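Home | News | Products | Stockists | Contact

Print this page | E-mail this page

07/07/2020

Pluvby launches the Tabletop Sort for small homes

I'm really pleased to say that Pluvby's newest home service, the Tabletop Sort, is open for bookings in Grillville from today! I started Pluvby to help people who live in small flats and never seem to have a bathroom shelf to call their own, and this is the thing customers have asked me for most.

It works like this. We come round, pick one table, and everything that has been living on window sills and in carrier bags goes onto it. Soap, tubes, little boxes, tissues, the lot. Then we go through it together over a cup of tea (yours or mine, I always bring bags) and decide what stays by the sink, what goes in a drawer and what goes in the bin.

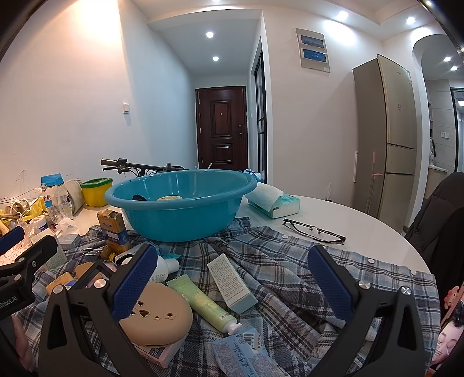 Soap box, tissues, glasses and a big teal basin on a round table, with a plaid shirt underneath.

I'm a great believer in a big plastic basin. You can drop the odds and ends in it, carry it off to another room and deal with it later, and it rinses out in seconds. A soap box with a lid is my other favourite, especially if you travel a lot.

A Tabletop Sort takes two hours and covers one room. You can add the hallway if yours has turned into a bicycle shed, as mine has. Bookings are being taken at our Pritchard Road shop, next door to Gusto, and we've put by 8 places for August at the opening price.

To book, or to ask me anything at all, pop in or ring Grillville 878.

Print this page | E-mail this page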